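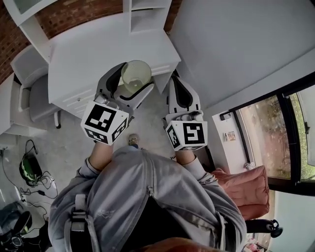
What is concrete?

Concrete is one of the most widely used building materials in the world. It is found in floors, pavements, bridges, tunnels, harbour walls and tall buildings. This page explains what concrete is made of, how it becomes hard and why people have used it for so long.

What is in it?

Concrete has four main ingredients: cement, water, sand and small stones. The sand and stones together are called aggregate. They make up most of the concrete. Cement is a fine grey powder made by heating limestone and clay in a very hot oven called a kiln, then grinding the result.

Many people say "cement" when they mean "concrete". Cement is only one part of the mixture, in the same way that flour is only one part of a cake.

How does it become hard?

It is often said that concrete dries. In fact, the cement and the water join together in a chemical reaction called hydration. Tiny crystals grow between the grains of sand and stone and lock them in place. The reaction gives out heat, and it can even take place under water.

Fresh concrete can usually be walked on after a day or two, but it goes on getting stronger for weeks. Builders keep new concrete damp during this time. If it loses water too quickly, the surface may crack or turn dusty.

Who used it first?

The Romans were skilled at making concrete. They mixed lime with volcanic ash and pieces of rock, and some of their harbours and domes are still standing. After the Roman Empire came to an end in western Europe, the material was used much less there. The kind of cement most builders use today was developed in England in the 1800s.

Why are there steel bars inside?

Concrete is very strong when it is squashed but weak when it is pulled or bent. Steel is good at resisting pulling. When steel bars are placed inside, the two materials work together. This is called reinforced concrete.

The footbridge at Drermont is made in this way. It is 25 metres long and has 277 steel bars inside it, all of them hidden from view.

Does concrete harm the environment?

Making cement releases a large amount of carbon dioxide, a gas that warms the planet. Some comes from the fuel burned in the kiln and some from the limestone itself. Scientists are testing new recipes that need less cement. Old concrete can also be crushed and used again, often underneath new roads.

Words to know

Aggregate – sand, gravel or crushed stone used in concrete.
Curing – keeping new concrete damp while it gains strength.
Formwork – the mould that holds wet concrete in shape.
Kiln – a very hot oven used in making cement, bricks and pottery.

Safety

Wet cement and wet concrete can burn the skin and eyes. Children should never touch them or enter a building site.

Lindemann Museum of Building, Learning Department
Page last reviewed: 2/9/26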